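Evaluating a Commercial Manipulation Package
Handout for Unit 8: the Gulter tabletop bundle

Last updated: July

The first half of the course dealt with arms and grippers as separate parts. In this unit we look at what happens when a vendor sells them together, with software, as one product. The product under review is the Gulter tabletop bundle. It comes in two versions. The full version includes an arm, a gripper, a controller and a mounting kit. The software-only version is a simulator with a library of household objects, and it is the one we have licensed for the lab machines.

Read the Gulter data sheet before the lab. Pay attention to which numbers are given for the real arm and which are given for the simulator. The sheet puts them in the same table, and students mix them up every year.

What the license covers

Our license allows 16 seats. Each seat can run one workcell at a time and save up to 2000 episodes. An episode is one attempt at one task, from the starting layout to either success or timeout. Failed attempts count against the limit, so delete test runs before you start recording. The Kostham add-on, sold separately, lets you import your own object meshes. We do not have it, and no assignment depends on it.

Mounting

Gulter sells a pedestal mount and a ceiling mount. We use the ceiling mount for all exercises. A hanging arm leaves the work surface clear and can come straight down on most objects. The cost is in the elbow. When the arm folds to reach a point close to its own base, the elbow swings out wide, and the planner will sometimes refuse a target that looks easy.
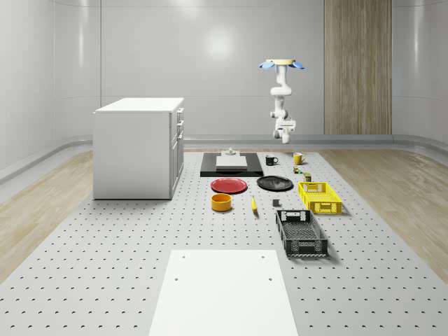 The planner reports a refused target as code 13. Write down the target position when you see it, then raise the approach height and try again. If the second try is also refused, move on to the next object and mention it in your report.

Object types

The library sorts objects by how they are grasped. Plates and other flat items need a rim grasp, and this is where the stock gripper is weakest. Mugs can be taken by the rim or by the handle – test both. Crates are treated as containers by default, but the software will also let you pick one up if you change its role in the task file. Bowls fall somewhere between plates and mugs and should be tested on their own.

Comparison products

Two other packages are used for comparison. Bensaid has a larger object library and a slower physics engine. Murnari is cheaper per seat, but it only supports pedestal mounting, so its reach results cannot be set directly beside ours. Use it for the grasping section of the report and leave it out of the section on reach.

Lab report

Hand in one report per pair. Give the success rate for each object type, list the refused targets, and state whether you would recommend the package to a small teaching lab – with reasons taken from your own runs. Do not quote the vendor's success rates as results. Attach the task file you used, including any changes to object roles.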